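Lirkbridge Community Help > Home > Laundry and Linens

Do I really need to refold plaid tablecloths so the edges line up?

Asked by Gumaro Bautista, 10 July 2025

My mother-in-law swears that if the layers of a folded plaid cloth don't end at the same place, you get a permanent crease across the checks. I have a red and cream one, cotton as far as I can tell (the tag is gone), and every time I fold it the edges end up a little apart. She refolds it. I've watched her do this for years and I have never once seen the crease she's talking about. There's also a plastic bin where the unfolded stuff gets dumped, and nothing in there seems worse off for it once it's been ironed.

Is there anything to this, or is it one of those things people repeat? Please don't just tell me to buy a folding board.

2 answers

Naveed Marwat
Mostly something people repeat. A crease forms where the cloth bends, and it bends at the fold whether your edges match or not. What can happen with an uneven fold is that the inside layer bunches and you get a second, softer line next to the first one. On cotton that comes out with steam. I'd be more careful with old linen that has been folded on the same line for decades – those threads can wear through, and lined-up edges won't save them. Change where you fold it every so often.

The one honest argument for matching edges on plaid is that you can use the checks as a guide. Pick a dark band, lay it on the same band from the other half, and smooth outward from the fold. If the bands agree and the edges still don't, the cloth was cut or hemmed off square and you can refold it until November with the same result. I measured one of mine that was sold as 60 inches and it was 2 inches longer down one side.

Also, I don't buy the idea that a bin is bad for cloth. Damp cloth in a bin is bad. Dry cloth in a bin is wrinkled.

Diễm Vương
just roll it. i roll all of mine on a tube from wrapping paper and never think about it. my aunt says vinegar but i dont know what for

Comment from Gumaro Bautista: The band trick sounds plausible, I'll try it. I have no room for tubes. Still waiting for someone to show me this famous crease.

Comment from Naveed Marwat: You'll be waiting. If she produces one, check first that it wasn't already there from the store packaging. Those are the stubborn ones.

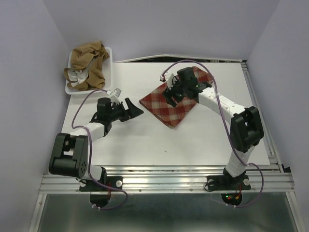
Related questions in Laundry and Linens

Does ironing plaid on the back side make any difference?
How long can a wool blanket stay folded in a closet?
Are vacuum storage bags worth the money or do they leak?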